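Trimming the newsletter list

I finally cleaned up the mailing list for the Hendham shop in July. It had 1373 addresses on it, and 349 of those had not opened a single message since we moved over to Mivard.

I sent them one short email asking if they wanted to stay. The subject line was just "Still want these?" and 37 people said yes. I took the rest off.

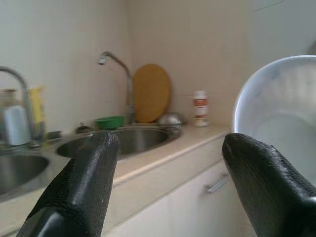
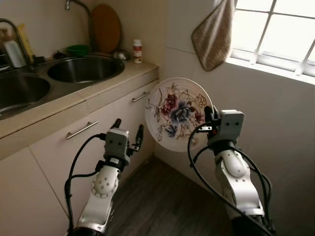
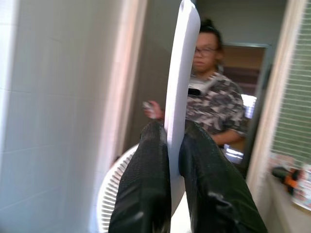 What I changed afterwards

We now send 2 emails a month, both before nine in the morning. The sign-up form asks for a first name and an address and that's all. Next job is the welcome message, which still has the old opening hours in it.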